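THE GREAT BREAK ROOM REFRIGERATOR RECKONING

As of 7 September 2026, the second-floor refrigerator at Olent has a schedule. It gets emptied every 36 days, and anything without a name on it goes, including the dish. Especially the dish.

Those of you who were on vacation in August missed the cleanup that led to this. Abelardo Ojeda spent most of an afternoon with his head on the bottom shelf and came up with 7 jars of mustard, all open, and a yogurt that had begun to develop opinions. He would like it known that he doesn't even eat lunch here. He goes home for lunch. He lives near the Cullent Street lot and has a perfectly clean refrigerator of his own.

The new rules are taped to the door. Write your name on your food. Write the date too, and please use the real one. Leftovers from meetings are free to anyone after two o'clock -- before that, they belong to the meeting, however sad the sandwiches look. Milk is shared. Oat milk is apparently a matter for negotiation.

Replacing the door seal cost $294, and a new refrigerator would have run up to $666, so we are keeping the old one and its hum.
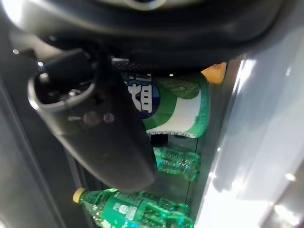
Two small round buttons, just below the socket.

Labels and a marker are in the drawer under the microwave. The marker is on a string. The last three weren't.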